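Cleaning and Storing a Home Poker Set

By Vasilis Kelmendi
Updated July 29, 2021

Chips and cards used for home games pick up skin oil, drink residue and dust. The result is chips that stick together in the stack and cards that drag when dealt. The procedures on this page cover clay composite chips, ceramic chips, plastic cards and felt table tops. They need nothing beyond ordinary kitchen supplies, apart from one or two items noted in the text.

Identify the chip material first

Clay composite chips usually have a metal slug in the center and a printed paper or vinyl inlay. Ceramic chips are a single piece with the graphics printed edge to edge. Hard plastic chips are light and interlock at the rim. Ceramic and plastic tolerate short immersion. Composite chips with a paper inlay do not, and should be wiped one at a time.

If the material is unknown, test a low-value chip. Put one drop of water on the edge of the inlay, wait ten minutes and check for lifting or darkening.

Washing ceramic and plastic chips

Fill a shallow tub with lukewarm water and add a small squirt of unscented dish soap. Hot water is unsuitable – it softens some plastics and can cloud the finish. Work in batches of one rack or less. Leave each batch in the water for two minutes, then go over both faces and the rim with a soft toothbrush. Rinse in a second container of clean water.
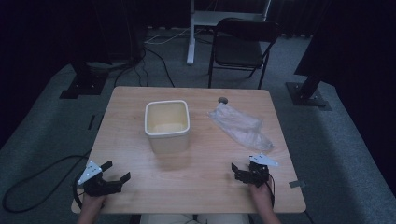 Dry each chip by hand with a lint-free towel before setting it on edge in an open rack overnight. Chips dried flat hold water underneath and develop a ring. Do not use a hair dryer or an oven.

A full tournament set takes longer than most people plan for. My own set is 693 chips, and washing and drying it fills an evening.

Wiping composite chips

Dampen a microfiber cloth with water and wring it out. Wipe the face, the back and the rim, then dry immediately with a second cloth. For sticky residue, use a cotton swab with a little rubbing alcohol on the rim only. Keep alcohol off the inlay and off any hot-stamped lettering. Hot stamp is foil, and repeated rubbing removes it.

New composite chips often carry a chalky film. A dry toothbrush lifts most of it. Some players then apply a trace of mineral oil to even out the color. One drop on a cloth covers a stack of twenty. Wipe off the excess and leave the chips out for a day, or they will slide.

Plastic cards

Cards made entirely of plastic can be washed. Paper cards with a plastic coating cannot, and are better replaced. The package normally states which type it is.

Wipe both sides with a damp cloth and one drop of dish soap, follow with a clean damp cloth, and dry. Fan the deck on a towel for an hour before boxing it. Bowed decks can be straightened by squaring them and leaving them under a heavy book for 3 days.

Retire both decks of a pair at the same time. A worn deck next to a fresh one is easy to tell apart by feel.

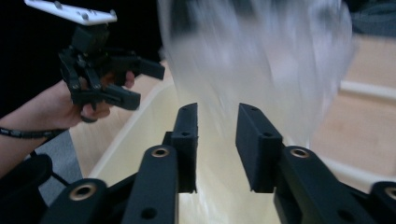
Two parallel fingers, a short gap between them.

Felt and speed cloth

Vacuum with the brush attachment before each session and after it. Blot spills with a dry white towel, working from the outside in. Speed cloth is polyester with a water-resistant finish, and most liquids will bead long enough to be blotted. Wool-blend felt absorbs at once. Use cold water and a small amount of detergent, then blot until no more color or soap transfers.

Drink coasters on the rail prevent most of this work. So does a rule against food with powdered seasoning.

Storage

Aluminum cases are fine for carrying, but the foam inserts in cheaper ones break down and leave black crumbs on the chips. Acrylic racks in a lidded box last longer. Keep the box indoors. Garages and attics get hot enough in July to warp plastic cards.

Weight should be considered before choosing a shelf. At ten grams apiece, 2,000 chips come to 20 kilograms, or 44 pounds, before racks. Split that over several boxes and keep them low.

Label each box with denomination and count. Check the count when packing up, while the players are still in the room. My cash-game box reads 651 because of chips lost before I started doing so.

Cleaning intervals

Chips used weekly: wipe every two months, full wash once a year.
Plastic cards used weekly: wipe monthly.
Speed cloth: vacuum every session, spot clean as needed.
Dealer button and cut cards: wash with the chips.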